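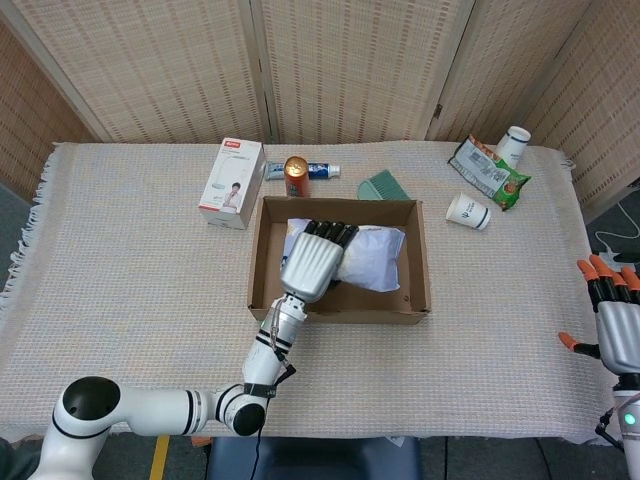

**Brivow releases Grarnanlow 4, a river and flooding mod for block-building games**

Mod studio Brivow will release version 4 of Grarnanlow on Thursday at 6 p.m. The update adds seasonal rivers that swell after rain, cut into their banks and leave silt on nearby farmland.

Water levels are now worked out per river basin instead of per block. On the studio's test server, which held 80 players, this let floods run the full length of a map without slowing the game down. Server owners can set flood height, silt depth and the length of the wet season in the config file, or turn flooding off for chosen areas.

The release also adds 286 new blocks and items, including sluice gates, reed beds and clay drainpipes. Crops planted in silt grow faster for one season.

"Players kept building on the riverbank and asking why nothing ever happened to them," said lead developer Zainab Lawal. "Now they'll want to check the ground first."

Worlds made in version 3 will load, but old rivers stay as they are until an admin runs the convert command. Brivow advises making a backup before doing so. The Cakgate map pack, by Sverre Öberg, has been updated to match.

Grarnanlow is free to download. Press contact: Antigoni Tzavaras, Brivow.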